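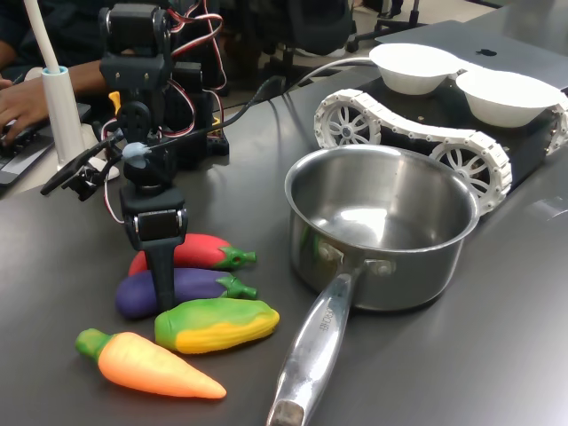

Toy vegetables and saucepan on the table at Prelletti.

Prelletti - part-time play kitchen assistant wanted, plus a call for families

Prelletti runs play sessions for children aged three to seven. Most of what we do is pretend cooking: toy food, real pans, and a low counter that children can reach without a step. We are looking for one part-time assistant to start in September. We are also looking for families to take part in our fall sessions. Both notices are on this page, so please read the part that applies to you.

The assistant job

The job is 10 hours a week, spread over three afternoons. Sessions start at 2:30 p.m. and finish at 4:30 p.m. The rest of your paid time is for setting up, washing, sorting and putting away. You will work with Oana Bogdan, who leads the sessions, and you will never be alone with a group.

What you will do:

Set out the food and pans before the children come in. We have a setting-out sheet for each session and you follow it. A basic soup session, for example, gets the carrot, the corn, both eggplants and a saucepan.

Sit at the table with the children and play along. If a child hands you a carrot and says it is soup, you eat the soup.

Help with naming. Many of our children are learning English, and we use the vegetables to practice words for food and color. The eggplants come up a lot. We have a red one and a purple one, and the children like to argue about whether the red one is a tomato or a pepper. Let them argue for a while before you tell them.

Wash the toys and the pans at the end of the day, dry them and put them back in the right boxes.

Write down anything that is missing or broken in the blue book by the sink.

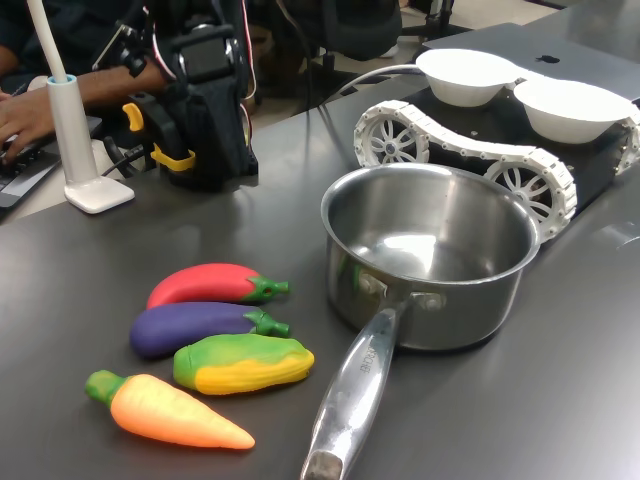 We use real saucepans on purpose. A metal pan has some weight to it, it makes a proper noise when a vegetable goes in, and children hold a real handle more carefully than a plastic one. The toy food is kept plain for the same reason we keep the table plain: a few pieces at a time, with room to move them. Please don't tip a whole box out. We have tried it, and the session turns into throwing.

You do not need a teaching qualification. You do need to be patient, on time, and comfortable sitting on the floor or on a low chair for a couple of hours. You should be able to lift a storage box of pans from the shelf to the counter. Experience with young children is useful - paid work, babysitting or your own family all count. A second language is welcome but not required. We will ask for two references and a background check, and we pay for the check.

The pay is the same for all our assistants and we will tell you the hourly rate when we invite you to talk. Breaks are paid. There is tea and coffee, and a fridge you can use as long as your lunch has your name on it.

Call for families

We have 44 places in the fall program. Each place is for one child and one adult, and the adult stays for the whole session. You can be a parent, a grandparent, an older cousin over 18 or anyone else the child knows well. Brothers and sisters who are both in the age range need a place each. Babies in a carrier can come along and don't need one.

A place costs $95 for the full program. If that is a problem, write to Domnica Vlad before you book and she will go through the reduced rate with you. You won't have to send us any paperwork.

The sessions all follow the same order. Children wash their hands, choose what they are going to cook, cook it, serve it and clear up. Clearing up is part of the session, so please don't leave before it. The children sort the vegetables back into their boxes and put the pans on the bottom shelf. The adults can help with the lids.

Please dress your child in something with short sleeves or sleeves that roll up. Leave toys from home at home if you can, as they get mixed up with ours. We don't serve real food in the play room. If your child needs a snack, there is a bench in the hallway.

Tell us about any allergies when you book, including allergies to dish soap.

How to get in touch

For the assistant job, send a short letter or email saying why you would like the work and which afternoons you can do. One page is plenty. A resume is fine but we will read the letter first. Mark it for Oana Bogdan. If we invite you in, you will spend an hour in a session before we sit down to talk, and we pay for that hour as well.

For a family place, ask for the booking form and send it back to Domnica Vlad. Places are given in the order the forms come in. If the program is full we will put you on the waiting list and write to you if a place opens up.

The office is open from 9 a.m. to 1 p.m. The phone is not answered during sessions, but you can leave a message and one of us will call you back the next working day.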